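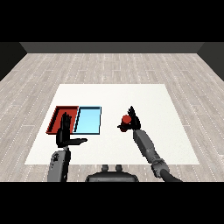

Soo-ah Noh keeps the practice cell at Budby running, and she does most of it before the real robot is even switched on. "I love the simulated room," she says. "Plain floor, white mat, a red tray and a blue tray. When something goes wrong there's so little else to blame!"

The job is simple enough to say: pick up the red cylinder, put it in the red tray. Getting two arms with proper hands ready for it takes her a good part of the morning. She starts with the thumbs. "Everybody asks about the fingers, but if the thumb is a hair out, the can tips. I open both hands flat, check the joints against the drawing, then close the right one on the can and just hold it there."

After that come the repeats, 500 of them, with the trays nudged a little each time. Her colleague Min-kyu Yoo wrote the script that does the nudging, and she is full of praise for it. "Before March I was typing the positions in by hand. I got to 36 one evening and went home."

Then there is the real pair of arms at Pestevberg, which has cables, and cables wear. Noh changes the wrist ones herself with an 11 mm spanner and a head torch. The last swap went badly the first time round (she had the clip on backwards) and she still tells it with delight. "You learn where everything goes. I'd do it again tomorrow."

Next she wants to try softer fingertips from Grorkach. Yoo has his doubts.

Recent items
Si-woo Yeon on calibrating a wrist
Looking after Koo: a year of small repairs
Letters to Seon-mi Joo

Contact us | © 2021 | Back to top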